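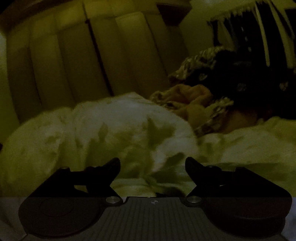
Hongmei Ding says the cloth model was never the hard part, and that anyone who thinks otherwise hasn't tried to recover a camera's position in a bedroom with the lamps off. The hard part, in her view, is knowing where the gripper was.

Deninar's office in Hamilton, Ontario, is two rooms over a tire shop. The team there writes Fornolard, a package that takes video from a hand-held gripper and works out the path the tool followed, frame by frame, along with how far apart the fingers were. The path is then used to train a controller for a robot arm. If the path is wrong by a couple of centimetres, the arm learns to close on air.

Kitchens were fairly easy. Counters have corners, labels and tile, and the tracker finds plenty to hold on to. Bedding gives it soft folds that change shape whenever something moves underneath. In September the team ran 396 bedroom recordings through the release version of Fornolard, and it lost its position at least once in most of them.

Yichen Yu rewrote the front end over the winter. The old version took features from anywhere in the image, including the tool itself, which sits in the same spot all the time and persuades the solver that the camera is standing still. The new one masks out the gripper before it does anything else. 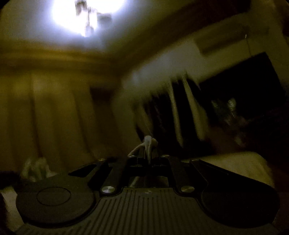 Blur was the second problem. A quick turn of the wrist in poor light can wipe out every usable edge for several frames, and the old tracker would carry on guessing from the smear. Yu's version scores each frame for sharpness, drops the bad ones and leans on the motion sensor until the picture settles. It will bridge six frames that way. After that it marks a gap and starts a new segment, to be joined up later if the two halves agree.

Sibusiso Modise looks after the planning side, where a comforter is treated as a height map with a confidence value for each cell. Cells near a person get a flat penalty, and the planner will take a long way round to avoid them. Modise would like the penalty to grow with speed, but that change is waiting on a faster solver.
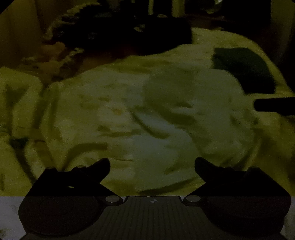
Gripper fingers over a rumpled comforter in dim light.

The test set now has 1,578 segments, and some 2,000 is the target before the code goes into the main branch. Ding still checks the joins by hand, usually after lunch, with the blinds down so she can see the dark parts of the video.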